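Wanted: people who own too many cups (kitchen cupboard trial, Grarnden)

Posted 07/03/2018 by Beatriz Henriques

I have read a great deal of advice about storing cups and bowls, and I believe very little of it. Nest them, says one book. Never nest them, says the next. Buy a rack, says anybody who sells racks. Furnholm have asked me to find out which of these people is right before they print yet another leaflet on the subject, and I have agreed on condition that the leaflet can say "none of them" if that is how it comes out.

So I am looking for 40 households in and near Grarnden to take part in a trial of how everyday cups, beakers and small bowls get put away. 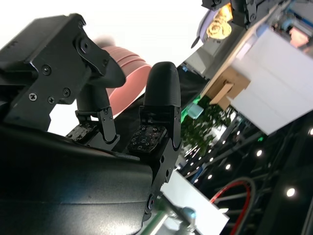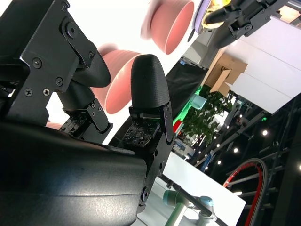
The cheap coloured sort interests me most. Good china gets looked after whatever system you use. It is the pink cup that came in a set, and the others that came from who knows where, that end up on their sides at the back of a shelf, or jammed so tightly one inside another that you need both hands and a bad temper to part them.

What you would be doing

The trial lasts 7 weeks. For the first stretch you change nothing. You put your cups away as you always have, badly if need be, and fill in a short sheet each evening saying what was used, what went back and what got left on the side. After that you will be given one of 2 methods and asked to stick to it.

Method one is stacking: like goes inside like, open end up, biggest at the bottom. Method two is a single layer with nothing inside anything else, in a shallow tray that we supply. You don't get to choose. People who choose a method tend to defend it afterwards, and I have sat through enough of that at my own kitchen table.

There are two home visits, one near the start and one at the end, of less than an hour each. Sinan Toprak does the visits. He will open the cupboard, take things out, put them back and ask you some dull questions about who unloads the draining rack. Please don't tidy before he comes. We can usually tell, and it spoils the sheet.

Who we want

Anyone over 18 who has at least one cupboard or shelf used for cups and small bowls, and who lives there full time. Children in the house are welcome, the younger the better for our purposes - small children are the real test of any system with the word "simple" in its name. Shared houses can apply, but everyone in the kitchen has to agree to it, and I will ask each of you separately.

We don't want people who already have a labelled shelf. Nor do we want anyone who works for Furnholm or sells storage of any kind, even on the side. If you have been on a decluttering course in the past year, say so on the form. It doesn't rule you out, but I'd like to know.

What you get

£40 in shopping vouchers, paid after the second visit. If you drop out halfway you get half, with no argument from me. You can keep the tray if you were given one, though I make no promise that you will want to. You won't be sent a lifestyle newsletter.

What I don't expect

I don't expect anyone's life to be changed. A trial run last July with a handful of families on Gough Street gave a mixed picture. Several said that stacking saved space and cost them time, a couple said the opposite, and one family stopped using the cupboard altogether and kept everything by the sink. They seemed perfectly happy. If that is what you end up doing, write it on the sheet, as it counts as a result like any other.

I am also doubtful about the claim, which I have now seen in three separate magazines, that sorting cups by colour helps you put them away faster. It may do. There is a question about it on the final sheet and I would be glad to be wrong.

How to apply

Forms are at the Workex desk in Grarnden, on the ground floor, or they can post you one. Quote reference 3092. Please give the number of people in the household, a rough idea of the cupboard (one shelf, two shelves, a drawer) and the times you are normally in. Evening visits are possible, Sundays aren't.

Sinan will ring you back to go through the details. He has been told not to persuade anybody - if you sound unsure, he will say thank you and hang up.

Recent notices
Sock drawer diary: places full
Lunch box lids, what went missing and where
Part-time data entry, Workex, Grarnden
Wanted: households with two bins or more
Furnholm tea towel survey, results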